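Does the Personal Statement Workshop Work? A Report on Studis
Wenche Vik, 04/02/2023

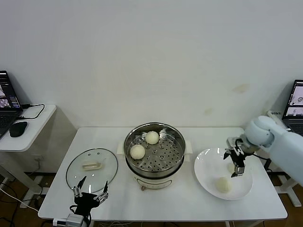 1. Background
Studis has coached applicants to graduate programs since 1969, and its handouts look it. I sat in on 12 sessions in March. Each applicant gets 400 words to explain a whole life, then 2 readers who want opposite things.

2. Findings
Most drafts opened with a grandparent. Regula Leitner, my advisor, asked me to say this more kindly. Scores rose after the second draft and dropped after the fourth, by which time everyone sounded like the brochure.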